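Hanging a cubby shelf on a brick wall - anchors in brick or mortar?

I want to put up another white cubby unit, over the desk in our shared studio. The wall is old red brick.

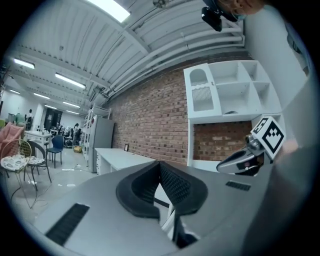 Replies (2)

Kinsella
Go into the brick if it's sound. Mortar in old walls is often soft and the anchors work loose. Use a hammer drill with a masonry bit, go slow, and vacuum the dust out before the anchor goes in. I put up a unit 40 inches wide this way and used sleeve anchors along the top rail. Stay a couple of inches from the edge of any brick - they crack. Check the weight of the unit plus whatever goes in it, then buy anchors rated well over that.

Pinent87
Mine is in the mortar and it's been fine, but it only holds paperbacks. Easier to patch if you rent. Ask your landlord first, mine charged me for 2 holes.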